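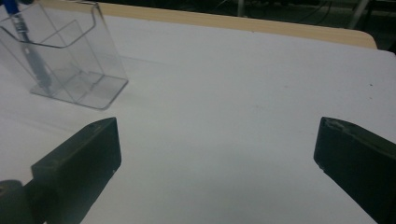
Pen holder / front desk table - June, 2:40 pm

Cleared the sign-in table before doing anything else. White cover over the top, wood edge showing along the back. Clear acrylic holder, slanted front, divider inside, sitting on its flat square base. One blue pen in it for now.

Hard to see the edges of the thing against white. Fine in raking light, otherwise you lose it. Visitors will knock it. Maybe a colored strip under the base? Ask Hesska if they still do the tinted version, the old catalog had one.

Holders so far
Flolley sample - divider too upright, pens fall flat to the back. Returned.
Hesska sample - better lean, wobbles a bit with a heavy marker in it.
Ansah - quote only. Min order 555, no way. We need 20.

Pens
Box of 700 from Clisow came in, 207 already gone out to the other rooms. Rest are in the tall cabinet, second shelf, behind the label tape. Please take from the open box first, somebody started a new one again.

Cleaning
Acrylic: damp cloth, drop of dish soap, dry with the soft one. NO glass cleaner, it crazed the corners on the last lot. Paper towel leaves hairline scrathces too.
The seam where the base meets the box collects lint. Cotton swab.

To do
- felt dots for base, 4 per holder
- decide front compartment: pens or cards? I say pens front, cards back, cards are taller
- cut spare cover sheets to size, this one runs a little past the wood on the right
- cable tidy behind the table, still waiting on clips
- check the clip on the blue pens dosen't catch on the divider going in

Back at this after 4.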